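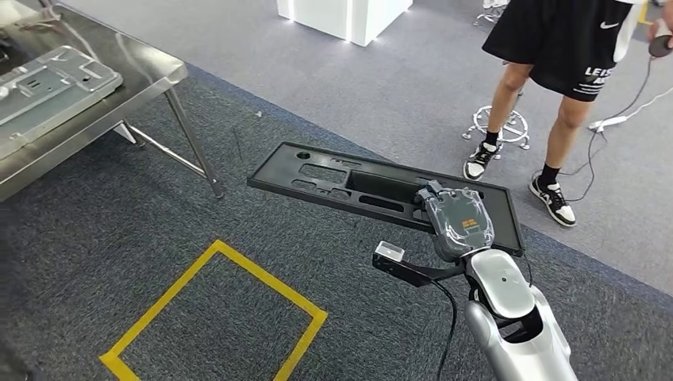
Relleck Parts is a data card and file set for flat parts with cutouts, covering molded plastic trays and stamped sheet-metal panels. It records what each part is, where its openings are, and which way up it was when it was logged. The two families look alike in outline and behave differently in the records. The black tray has a raised rim all the way around its perimeter, and its cutouts mix round, rectangular and oval shapes. The gray panel on the steel table has raised ribs and small holes along with its rectangular openings. Separate opening classes are therefore kept for each family, and a label from one must not be used in the other.

Version and maintenance

Version 4, released Dec 29, 2022. Maintained by Kaja Priedītis. Label definitions were written by Faustino Sandoval and checked by Zane Ozoliņš. Earlier versions used a single "slot" class and should not be merged with this one.

Contents

The set holds 2,265 part records. Of these, 2,000 are in the main file and the remainder are in a held-out file used for checking label agreement. The two files share the same columns. Part numbers do not repeat between them.

parts_main.csv
parts_heldout.csv
openings.csv
surface_codes.txt
CHANGES.txt

Fields

part_id: text, unique within the set.
family: tray or panel.
finish: code from surface_codes.txt. Matte black plastic is MB. Bare gray sheet is SG.
rim: yes, no or partial. Applies to trays only. Leave empty for panels.
ribs: yes or no. Applies to panels only.
face_up: A or B. Face A is the side the rim or rib stands up from.
support: table, floor, rack or held. A part with one end raised and the other end resting is entered as held.
tilt: flat, low or steep. Judged by eye.
note: free text, may be empty.

Opening classes

Each opening has its own row in openings.csv and is tied to its part by part_id. Trays use round, slot_rect, slot_oval and window. A window is a rectangular opening wider than any slot on the same part. Panels use hole, window and notch. A notch is open to the outer edge. If an opening is hidden by a fold or by another part, it is entered with the class unknown and is not guessed from a sister part.

Known problems

1. Openings over carpet. Gray carpet seen through a cutout in a black tray gives a clean edge. The same carpet behind a gray panel does not, and small holes were missed in April. Most have been corrected. See CHANGES.txt.

2. Polished tabletops. Stainless steel reflects the part lying on it. Some early rows list a reflected opening as a real one. Rows under review carry "refl" in the note field.

3. Mirrored parts. Left and right trays from the Vasiliu tool differ only in the position of one round hole. Where the hole could not be found, face_up is empty.

4. Tilt. Two labelers disagreed often on low versus steep. Use this field as a rough filter only.

Loading

Files are UTF-8 with comma separators and a header row. The Grero reader opens them without changes. For Starkodum, set the empty-field option to "keep" or the rim column will be dropped for panels.

Corrections

Send the part_id, the field and the proposed value to Ermira Obradović. Changes to opening classes go into the next numbered version. Typing errors are fixed in place and listed in CHANGES.txt.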